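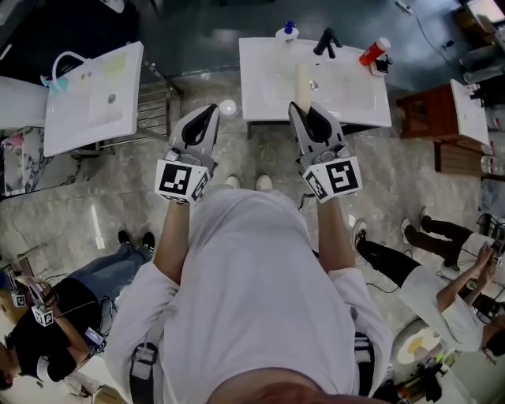 Hand-held grippers in use at a row of washbasins, seen from overhead.

When the right hand isn't the right hand

Last updated: 25/02/2020

Readers who follow the Evangelista project will know the pitch by now. People do household jobs with a gripper in each hand, the movements are recorded, and an arm made by Flalleo is supposed to learn the job from them. The bathroom work was meant to be the easy part. It has just cost the project a good share of its recordings, and I don't think the account we've been given covers it.

The short version is that the tracking software swapped left and right. Each gripper carries a cube of printed square markers, and a different pattern tells the system which hand it is looking at. In 71 of the 600 bathroom recordings the labels changed over part way through, usually when the hands came close together over a basin. The software raised no warning. It went on writing perfectly smooth paths for the wrong hands.

It came to light at the Irkley workshop, when the arm was asked to lift a cup off the edge of a sink and swung across its own body instead. It hit the tap hard enough to bend a finger. Jennylyn Tan was standing at the next basin and pressed the stop. She puts the gap between the arm and her elbow at 30 centimetres. The incident form says "adequate clearance".

Plestier, who supply the tracking software, blame glare from polished floors and say an update will sort it out. Perhaps. But polished floors are hardly rare in bathrooms, and the same firm told us last June that lighting would make no difference. I asked how many recordings the update had been tried on and was told 100, all of them made in their own office. I asked what sort of floor the office has. Carpet.

Yolanda Doucet, who runs the sessions, has stopped all playback on the arm until every bathroom file has been watched through by a person. That is slow and dull and I think she is right. She also wants a plain check added so that a file is thrown out if a hand jumps further than an arm could reach. Why that wasn't there from the start is a question Plestier have yet to answer.

For now, stay outside the taped line whenever the arm has power, including when it is "only" homing. If you recorded at the basins, please send Yolanda your session sheets, even the scruffy ones. The kitchen files are said to be fine. They haven't been checked either.

You are receiving this newsletter because you signed up at a workshop or open day. Change your preferences or unsubscribe at any time.

Contact us | Copyright 2020 | Back to top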